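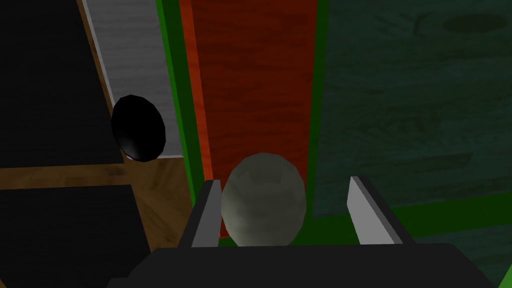
Pale egg shape, red panel behind.

Clarka Egg Share, Fomville - FAQ

When is pickup?
Every other week from May, 4 to 5 pm. Bring your own carton pls.

How many eggs in a share?
Up to 53 a season. Less if the hens are molting.

Can I skip one?
Yes, 2 days notice. No refunds tho.
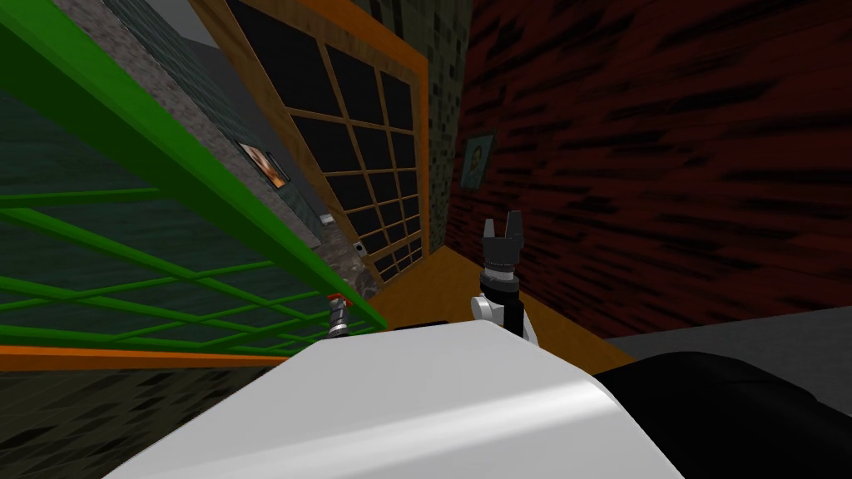

Do I need to wash the eggs?
Only right before you use them. Unwashed ones keep longer on teh counter.

Half shares?
Sold out. Waitlist at the Verkisus store.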